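Search this site Go

How to recover a gripper that stops closing

2020-08-02

On our packing cell the right gripper stopped halfway while closing and the controller gave fault 2598, which means the motor current stayed too high. My first reaction was to clear it and run again. Please do not do this. After the second restart the finger closed at full speed, and my hand was quite near.

1. Press the stop button and switch off the gripper supply. Wait 10 seconds.
2. Open the fingers by hand, slowly. If they feel rough, clean the slide before anything else.
3. Look along the finger pads and the mat for small scraps. Ours had collected plenty. 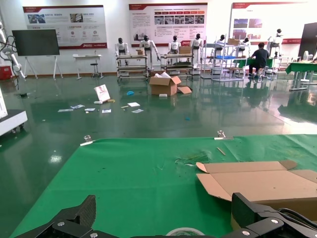
Itsuki Hosoda wrote to me that step 2 is not safe on the older Cuvby controller, as it keeps holding force for a while after the stop. He waits until the status light is fully dark.

I have checked this and he is right, so follow the light if you have one.

4. Follow the gripper cable from the connector to the first bend. Ours was pulled too tight and the plug had moved out by 2 mm.
5. Set the speed limit to low and close the fingers on nothing. 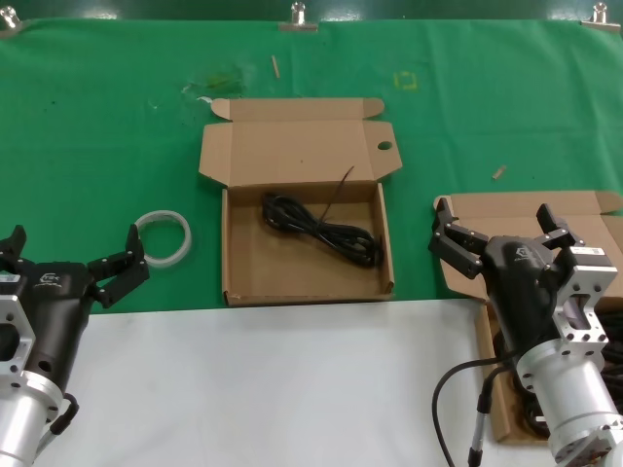
The test with a real load comes last. Keep the speed low and stay outside the reach of both arms. We use a coiled cable in an open box, like the one in the middle of the green cloth - it is soft and forgives a wrong grip. Raise the speed only after the fault stays away.

2 comments Share

Related
Dreliretti cell: resetting the stop circuit
Choosing finger pads for Tresach grippers
Zeng cable guides, fitting notes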